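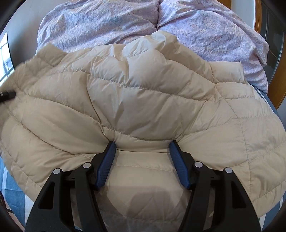
Quilted jacket in cream, spread out on a bed.

Plusilari review: is disclosure software worth it for a small defence firm?

I went into this one grumpy. Our last attempt at software for unused material and exhibits ended with everyone going back to the shared drive and a spreadsheet, and I was the one who had signed the form. So when Stellstead offered a trial of Plusilari, their package for criminal defence firms, I said yes on the condition that I could use it on closed files first and be as rude about it as I liked.

The pitch is simple enough. You drop in the papers, it reads them, and you get an index, a timeline and a list of things that look as if they ought to exist but haven't been served. It's that last part they make all the noise about. Missing footage, a statement which mentions a notebook entry nobody has exhibited, a custody record with a gap in it. Anyone who has done this work will know how often a case turns on something sitting in a schedule under a dull description, so I can see why it sells.

Setting up took longer than the brochure says. Importing from our old system (Cusard, which I don't love, but at least it lets you out) meant renaming folders by hand, and the help page for this describes a menu that has moved. The support desk answered politely and sent me back to the same page. I got there by guessing.

Once the papers are in, the index is good. I'll give them that without any grumbling. It coped with upside-down scans, with a statement split between files, and with most of the handwriting, and it puts the page reference beside every entry so you can check. I did check. On a closed file of 200 pages it had put 11 documents under the wrong heading, mainly covering letters treated as statements. You could live with that, provided somebody looks. My worry is that somebody won't look, because the screen is so tidy that it feels finished.

The timeline is weaker. It takes times from statements as if they were facts. A witness who says "it must have been getting on for eleven" goes in at 11pm, same typeface and same colour as a time taken from a call log. There's a small grey mark that is meant to show an estimate, and on my monitor I could hardly see it. In a trial where the whole argument is who was where and when, this is a serious fault, and I'd like it fixed before they add any more clever features.

As for the missing material list, I tried it on a case where I already knew what had been held back. It found two of the four items. One of those was obvious and the other was rather a good catch, I must admit, from a passing mention in an officer's second statement. The ones it missed were both referred to in a roundabout way, and you'd need to have sat in on a few police interviews to spot them. It also told me to ask for several things that were already in the papers. Send a disclosure request like that without reading it and you will look daft in front of the judge, and rightly. 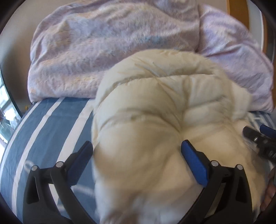

Exhibit photographs get a section of their own in Plusilari, and I had my doubts about it from the start. The software writes a line for each picture and puts it in the index, where it looks every bit as official as a description typed by the officer in the case. Now, words matter in an exhibit list. Take a bunched-up duvet like the one in the picture: I'd call it white, the next person would say cream, and if a witness has described "white bedding" you don't want a program settling the point for you in the index. You can switch the descriptions off, but only for the whole case, so you lose the useful ones (number plates, shop fronts, street signs) along with the rest. I switched them off.

Security I can't judge beyond reading the terms, and I did read them. Stellstead say client papers are kept apart from other firms' and aren't used to improve the product. The wording on what happens to papers after you cancel was vaguer than I wanted. I asked and was told it would be made clearer. It hadn't been by the time the trial ended in August. With legally privileged papers I'd want that in writing before a single live case went near it, and I'd suggest other firms ask the same question and keep the reply.

Compared with Gilchrist, the other package we looked at, Plusilari reads bad scans better and searches faster. Gilchrist has no missing material list at all, but its timeline makes you enter the source for every time before it will save, which irritated me for a day and then seemed quite sensible. It also exports to a plain document that counsel can open without an account. Plusilari's export is a link that runs out. I can tell you what counsel thinks of links that run out on the night before a trial.

Would I pay for it? For the index alone, perhaps, on the big files where just finding things takes up half the morning. For the everyday magistrates' court work, no. The papers are thin, you have to read them anyway, and by the time you've checked its work you could have done your own. We've asked for another trial once the estimated times are marked properly. Until then we're staying with Cusard and the spreadsheet.

Good: searching, poor scans, page references.
Bad: timeline, exhibit descriptions, export links, vague terms on cancelling.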